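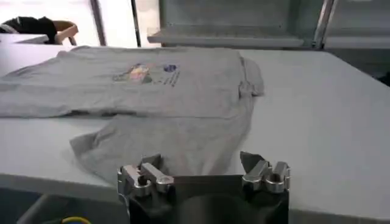

What is the best way to fold a printed t-shirt so the print doesn't crack or crease?

Lay it face down on a flat table, smooth it from the collar to the hem, and fold the sides in so the creases run beside the print. Most chest prints will then sit flat on the front of the finished fold.

The method takes less than a minute per shirt once you have done a few. It suits ordinary cotton tees and cotton blends in adult sizes. Kids' shirts work too, but use two folds at the end instead of three.

What you need

A clear table, at least 70 cm deep. A bench is fine. A bed is too soft and the shirt moves around on it.
A folding board if you like them. I used a Cestano one for a while and went back to doing it by hand.

Before you fold

Make sure the shirt is fully dry. Check the seams under the arms and the double layer at the collar, as they hold moisture longest. If the shirt has been sitting in the basket and the bottom half is badly bunched, give it one firm shake by the shoulders.

Heather grey shows creases less than plain white or navy, so you can get away with a rougher job on it.

Folding

1. Put the shirt on the table with the print facing up and the collar away from you. Pull the hem toward you until the lower half lies flat. Work any wrinkles out to the sides with the flat of your hand.

2. Check the sleeves. If one has folded back under itself, pull it out now. A doubled sleeve leaves a ridge that presses into everything stacked on top.

3. Turn the shirt over, keeping hold of both shoulders.

4. Fold the right side in, from the middle of the shoulder straight down to the hem. Fold the sleeve back on itself so it stays inside the edge.

5. Do the same on the left. You should have a long strip, 22 to 25 cm wide for most adult shirts.

6. Bring the hem up by a third, then fold again to the collar. Turn it over and the print is on top.

With a very wide print, step 4 will catch the edge of it. Fold in a bit less and accept a wider strip - it's better than a sharp line through the ink.

Storing

Stack light colours together and keep the pile to 9 shirts or fewer. In a drawer, stand them on edge with the last fold facing up. Retno Yeoh, who sorts the donated clothing at Santoso with me, got almost 100 shirts into one set of drawers this way in May.

Ironing

If the print is already creased, turn the shirt inside out and iron on low, with a tea towel between the iron and the fabric. Don't use steam on rubbery prints. Let the shirt cool flat before you fold it again.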